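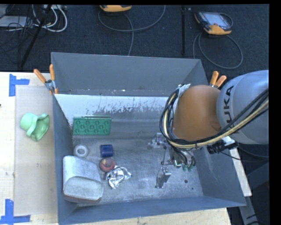

Gray bin on the bench, contents over on the left side. Green block w/ studs, white ring thing below it.

August 7, 2024

Bin day. Been putting this off since we moved benches and the gray metal one has turned into the place everything lands. Goal: floor clear, every item either on the shelf, in a labelled tub or gone.

Bin itself first. Keeping it. Floor is scuffed and dull but sound. The pale strip below the far wall is scratched to hell, dark marks all over, worst toward the middle and right. Can't tell if that's coating or just old wear, didn't try scraping it. Two small holes in the floor near the lower right corner, upper one a bit bigger. Small screws WILL find these. Tape from underneath, or stop putting screws in there loose. (Randi votes for a rubber mat. Mat hides the floor, I'd rather see what's in it.)

Green block: studs and triangular recesses, raised lip on the one edge. Randi Fjeld thinks it came in with the Nandberg box, I had it down as Pellora. Neither list has it. Going on the odd shapes shelf with a tag, "green, studded, origin ?". Don't throw it out, it's handy for checking whether a tub is deep enough.

White ring: put down as tape in the old list. Check before it goes in the tape drawer, we've had empty cores in there before and it's annoying to find out mid job.

Sizes for the new tubs. Want them to sit inside the bin so the lot can be lifted out in one go. Walls flare out so measure at the FLOOR not the rim, I got this wrong last time and ordered the big Sjöberg ones that only fit halfway down. Still have 2 of those, use for cable offcuts.

Tub order, draft:
Sjöberg small, 4 pcs, clear lids
labels, the matte kind, the shiny ones peel
one flat tray for rings and rolls
felt strip for under the bin, tabletop is pale wood and shows everything

Old inventory sheet says 78 items across both bins and the drawer. I get 70. Some of the diffrence is the clips Dosia took for the other room, rest no idea. Not going to chase it. Starting a new sheet from the 70 and the old one goes in the back of the folder.

Rules from now on, pls read:
Nothing goes in the gray bin without a tag. If you're mid something and need to park a part, left side is fine but it gets tagged or moved by end of day. No liquids, see holes. Don't drag the bin across the table, lift it, two people if it's full.

Randi asked if we want a second bin same shape. Not yet. Fill the tubs first and see what's left over.

To do
tape for holes
tag green block, ask Pellora re part no.
check the ring
send tub order once Randi has remeasured teh floor
wipe bin out, dry cloth only

Labels half done, rest after lunch.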